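Small Things on Felt: The February Table Gallery
by Sobia Chaudhry

Welcome back to the table! If you've been following along since the Novberg flea market pages, you know how this goes. I get a bunch of ordinary household stuff together, put it out on a felt top, and then spend far too long looking at how the colors get along. No antiques, nothing rare, nothing you couldn't dig out of a kitchen drawer or a toy bin in four minutes flat. I love it more every time.

The February round is all about brights against dark. I've wanted to do that ever since the Bisgaard page, where everything was beige on beige (pretty, but a bit sleepy, and several of you wrote in to tell me so). Teal-blue felt turns out to be a dream for it. It's deep enough that a yellow or a lime green practically hums, and it's soft, so you don't get that hard shine underneath that a glass tabletop gives you.

I grew up in a house where the table was never fully clear. There was always a cup, a toy, half of somebody's lunch in a bag, and a bottle waiting to go out with the recycling. My mother used to sigh over it. I thought it was the best part of the house, and I suppose I've been putting the same table back together ever since.
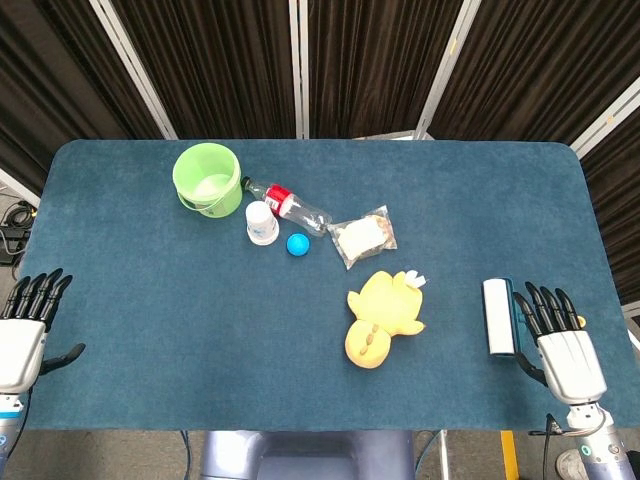 Color first, always. I pick one loud thing and let the rest find their places, and I'm a sucker for plastic in colors you'd never dare paint a wall. After that come the shapes: something tall, something round, something soft, something a little crumpled. If every piece has hard edges the whole table goes stiff, and if it's all soft it looks like laundry day. I moved house in between two of these galleries and lost a whole box of my favorite round things, which I'm still grumpy about, so if you live near Vukard and you've found a box marked "ROUND," please write!

A few words on each of my favorites from this one.

The bucket
Lime green, and what a green! It's the tallest-feeling color on the table even before you think about its size. I like a bucket with its mouth up and its handle down at the front, looking ready for work. The rim lets a bit of light through too, and translucent plastic gets me every single time.

The bottle
Clear plastic with a red band at the shoulder and a dark cap, lying on its side at a slant. I'm forever telling people to lay their bottles down. Upright, a bottle wants to be the boss of everything, but tipped over it makes a nice long diagonal and you can see the felt color right through it.

The paper cup
Small, white, upside down. I nearly always turn cups over for these pages. An open cup makes you wonder what's in it, and a flipped one is just a lovely plain little shape, like a hat for a mouse.

The blue ball
My pick of the whole gallery, and it's the simplest thing there. Bright blue on teal-blue sounds like it ought to vanish, doesn't it? It doesn't at all! It's glossy and the felt isn't, and that difference does all the work. I gave it a patch of felt to itself.

The bag with the food in it
Bread, sandwich, call it lunch. Clear wrapping is so much fun to look at, with all those crinkles going every which way around a plain tan-and-white rectangle. I used to leave packaging out of these pages and I'm sorry I did. Motska readers will remember the great cling wrap argument in the comments (34 replies, and I read every one).

The yellow plush
A duck or a chick, and we've had both opinions at my house, loudly. Yellow body, a bit of orange low down, a paler creamy area toward the bottom, and a small white tag still on. Please don't cut the tags off your plush toys on my account. I love a tag. It gives all that roundness one crisp little corner.

I had curtains on my mind this round too. Dark brown pleats are about the best thing going behind a bright table, and I'm now eyeing every set of drapes I walk past.

Next up is a page of kitchen things in one color only, and I'm leaning toward red. If you'd like to join in with a table of your own, keep the note that goes with it under 100 words, tell me what your surface is, and say which piece you'd rescue first. We passed 2,000 gallery visits over the winter, which made my whole month, and the guestbook is open as usual.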